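**Subject:** Re: [erport-talk] The security report and why we should back the ordinance

On December 5, 2021, a list member wrote:

> I read the whole Gudix report last night and it should be required reading for everybody on this list. They lay out how extremist groups recruit in towns our size while people in office look the other way for fear of being called names. 60 percent of the residents they asked said they feel less safe than they did before. Sixty! And we are still arguing about whether the council should pass a simple ordinance that lets the city keep a list of groups of concern. What exactly are the objectors waiting for?

I read it too, and I came away less impressed than you did.

Start with the 60 percent. Page 21 gives the wording of the question, and it asks whether people feel less safe "given recent events." Which events? The report doesn't say. If you ask me that the morning after a bad news story from the other side of the world, I'll probably say yes as well. It tells you what people have been watching. I can't find the number of people asked anywhere, and I looked in the appendix twice.

Then there's the part on recruiting "in towns our size." I count two cases. One is in Castillo, which is a lot bigger than we are, and by the report's own account the man there did his reading alone on a computer and belonged to no group at all. A list of groups wouldn't have had him on it. The other case has no town attached, so I can't check it and neither can you.

> It only allows the city to keep a list. If you have nothing to hide you will not be on it.

Where does it say that? I've got the draft open. Section 2 lets the city add any organization "reasonably believed to hold views hostile to the community." It says views. There's nothing in there about acts or threats, and nothing about how an organization gets told it's listed or how it gets off again. I'd feel the same if the people drafting it were on my side of every question, and some years they will be on yours and some years not.
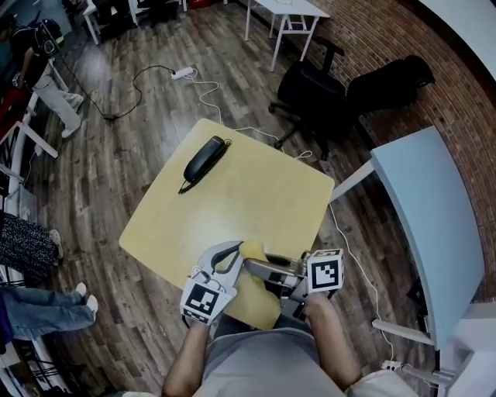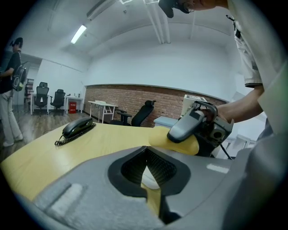 *First: gripper with the soft yellow item. Second: the desk, corded phone on the left.*

> Other places did this years ago and the sky did not fall.

Name one. The report mentions Jiven, which passed something like it in June and has published no results since. More than 20 footnotes in that chapter, and the ones on Jiven all go back to the same press release. Maybe it's working beautifully over there. I'd like to see something before we copy it word for word, including the typo in the second paragraph, which we did copy.

I'm not saying there's no danger. People who plan violence should be found and charged, and we have laws for that already, plus a police department that has never told the council it was short of a list. If they come to a meeting and say what they can't do today that they could do under this draft, I'll listen. So far the only ones asking are the authors of the report and people quoting it.

> What exactly are the objectors waiting for?

The number of people surveyed, the name of the second town, and a version of section 2 that talks about conduct. If you can get any of those out of Gudix, please post it to the list and don't send it to me privately. I wrote to them at the address on the back cover and haven't had a reply.

--
To unsubscribe from erport-talk, send a blank message with "unsubscribe" in the subject line.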